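Branberg Hall: Hire of Folding Tables
Frequently asked questions

Who may hire the tables?
Any resident or registered group in the Wunley area. Applications are made in writing to the Bestar Road office.

How many are available?
The hall holds 70 tables and 160 chairs. No more than 4 tables may be lent to a private household.

How should a table be moved?
Long tables should be lifted by the ends and never dragged.
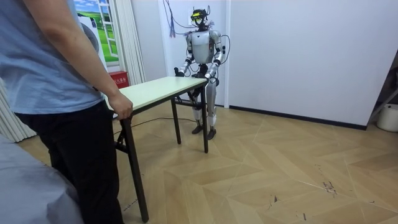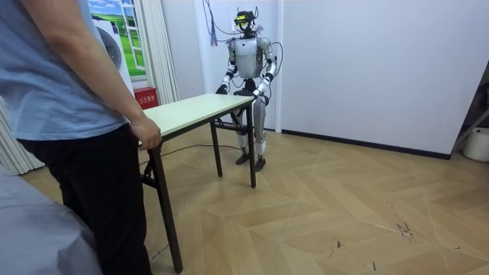
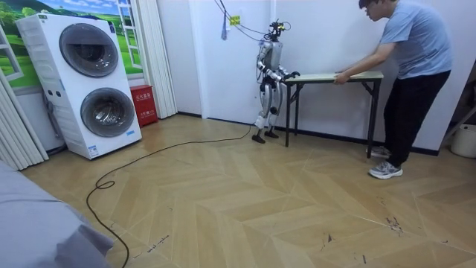
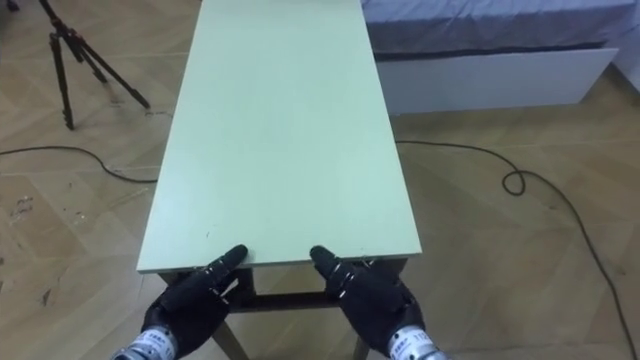 Is a deposit required?
Yes. It is returned once the items have been checked. Marks left by tape or candle wax will be charged for.

May tables be kept overnight?
Yes, except in February, when the Fonseca Room is closed for stocktaking and all items must be back by 4 pm.

Whom should I contact about damage?
Please telephone the office on extension 2974 before returning the item.

Page last revised Jun 11, 2019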